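Home | Syllabus | Handouts | Lab Hours | Contact

Handout 4: Gathering Examples for a Learning Arm
Instructor: Hawi Ayele. Lab lead: Feven Demissie.

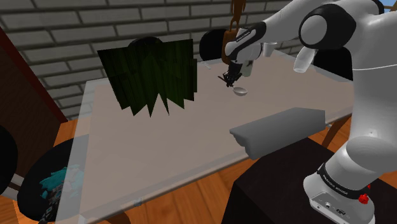 Last time we finished with a question from the back row, and I promised to start with it today. The question was why we bother collecting examples by steering the arm ourselves when we could simply write down where the hand should go. It's a fair thing to ask, and those of you who have written motion scripts before will be asking it again by the second lab, so let me take my time with it.

A script works beautifully as long as the world holds still. You tell the hand to go to a point, lower itself, close, and lift, and if the spoon is exactly where you said it would be, you get a spoon. Move the spoon by the width of your thumb and you get a handful of air. You can patch the script, of course, and then patch the patch, and I have spent a good many evenings of my life doing just that! What we want instead is a policy that looks at the camera view and the joint readings and picks the next small motion for itself, and the way we teach it (in this course, anyway) is to show it people doing the job.

What counts as one example

We will call one complete attempt an episode. It starts with the arm in its rest pose and ends when you press stop. In between, the recorder saves the camera view, the joint angles, how far open the fingers are, and the command you gave at each step. All four have to be there. An episode with the pictures but no commands is a nice little movie, and the learner can't do anything with it.

We collect in simulation first, using Sullov, which is the scene builder installed on every lab machine. The arm is the Franka model. Sullov fills in the rest from a parts list and shuffles it between episodes — furniture, floor, walls, table clutter — and you will find that it has rather odd taste in decorating. Things may turn up in midair or where you would never put them at home. Leave them be. Learners are terribly quick to latch onto whatever stays the same, and if the wall behind the table never changes, a policy may well learn the wall.

Last January's class collected 597 episodes between them. After review we kept 443. Please don't be discouraged by that when your own get turned down, as it happens to every one of us, and Feven still throws out some of hers.

How to drive the arm

Come down on the object from above and slow down before you think you need to. New drivers tend to rush the first part and then hover for ages near the object, making tiny corrections, and the learner will copy the hovering quite faithfully. A short pause before closing is fine. If you miss, go ahead and try again within the same episode, and mark it "recovered" in Plilier when you save. I'm very fond of recovered episodes. A policy that has only ever seen perfect grasps has no idea what to do after a poor one.

Spoons deserve a word of their own. The bowl is wide and curved and the handle is thin, so there are at least two sensible places to grab, and if half of you go for one and half for the other, the learner may try to split the difference and close on nothing useful. For the first set we will all grasp at the handle, close to the bowl. In the second set you may choose, and we will compare how the two turn out.

What to turn in

Each pair records 35 episodes of the spoon task. An episode can run up to four minutes, though most will be far shorter. Save them under your pair name in the Plilier folder, with a line of notes for any you have doubts about. Don't delete the bad ones yourselves, please. We will go through them together in the review session, and the bad ones make for much the best talk.

Reading before next time: the Berex chapter on copying errors, up to the part where the math gets heavy. If you are curious, read on past it and come see me, and bring your questions about the spring homework too.

Lab machines are in the Gatchalian room. Sign up for a slot on the sheet by the door.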